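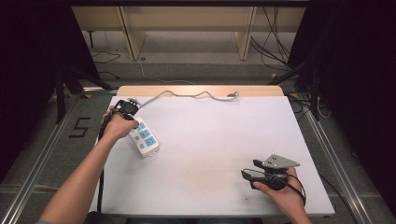

# Handheld gripper comparison, power strip set

Hi! I put this set together to find out which of our two finger designs copes better with small, fiddly household things, and it grew a bit (it always does). You get 285 episodes from 8 people, all working with a pair of handheld grippers, one for each hand. Dexter Salazar did the finger designs and I did most of the nagging.

## What's in it

Each episode has video, gripper opening and a short text note. The Marchuk fingers are the stiffer pair, and the Sosent ones give a little when you squeeze. Filter on `finger_type` and please don't mix them when you train — I did that in March and lost a whole Saturday to it.
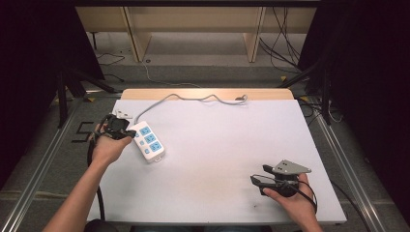

Cables were where the two designs really parted ways. The Marchuk fingers pinch a thin lead nicely but let go if you tug sideways, and the Sosent ones hang on far better but are clumsy at picking it up. We kept to a white power strip with a grey cord on a white board, so if your model leans on contrast, expect the strip to be harder to find than the grippers, which are black. Ida Steinbach got decent results by cropping first.

## Known problems

Opening values drift after around 400 open-and-close cycles. Recalibrate, or use the `zeroed` column. Some notes are in Nusrat Naqvi's shorthand, sorry!

Related
- Flikberg wrist camera test
- Clurnier controller latency logs
- Finger pad wear, first batch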